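4.2 Joint planning between the two staffs

The agreement signed at Ornell commits both governments to a shared planning cycle but says little about who runs it. The public text has 14 articles, and only two of them mention planning by name. The rest deal with access to ports, the status of visiting personnel and the handling of classified papers. We therefore relied on interviews with staff officers on both sides and on the unclassified minutes that Plirka, the joint secretariat, released in January.

Dow and Lamont have argued that agreements of this kind do most of their work at the level of majors and lieutenant colonels, where officers get to know one another's forms and habits. Our interviews support this in part. Officers who had served a full posting with the partner staff said they could settle a transit request by telephone. Those who had only attended the yearly conference sent the same request through the embassy and waited for a written reply.

The minutes record 1,151 separate requests in the period we studied. Most concerned overflight and refuelling. A smaller group, 200 in all, concerned the loan of equipment or instructors, and these took the longest to close. Pollock puts the delay down to differences in export law. Our reading of the files suggests a simpler cause in many cases: the two staffs used different stock lists, and a request written against one list had to be rewritten against the other before anybody could approve it.
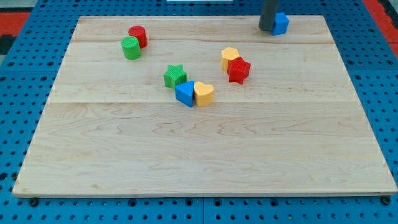 Figure 3. Coloured plastic blocks on a light maple board.

4.3 Maritime and land exercises

Exercises are the most visible part of the agreement and the part that gets the most press coverage. The maritime series, named Wonduvico, began as a mine clearance drill and later took in escort duties and boarding practice. The land series is smaller. It has been held at company strength, with no more than 100 soldiers from the visiting side, and it has kept to the same training area each time.

Figueiredo notes that the maritime reports are fuller and arrive sooner than the land reports. We found the same. The naval staffs had agreed a common report form before the first exercise, while the land staffs each wrote their own account and exchanged them afterwards. In two cases the accounts disagreed on which side had held command during the night phase. The disagreement was noted in the minutes and left there.

Kruger treats the exercises as a signal to third countries. We have no evidence either way on how they were received abroad, and the officers we spoke to had little to say on the subject. They talked mainly about radio procedure, fuel and the shortage of interpreters. One naval planner said the second exercise had been delayed for a full tide because the tug booking had been made in local time on one side and in Zulu time on the other.

4.4 Cyber and electromagnetic activity

Very little can be said here from open sources. The agreement names the field and sets up a working group, which meets under the chair of each country in turn. No minutes have been published. Our request for a list of meeting dates was refused by one side and not answered by the other.

Shares: 14 Comments: 2

We use cookies to improve your visit. By continuing to read you accept our cookie notice.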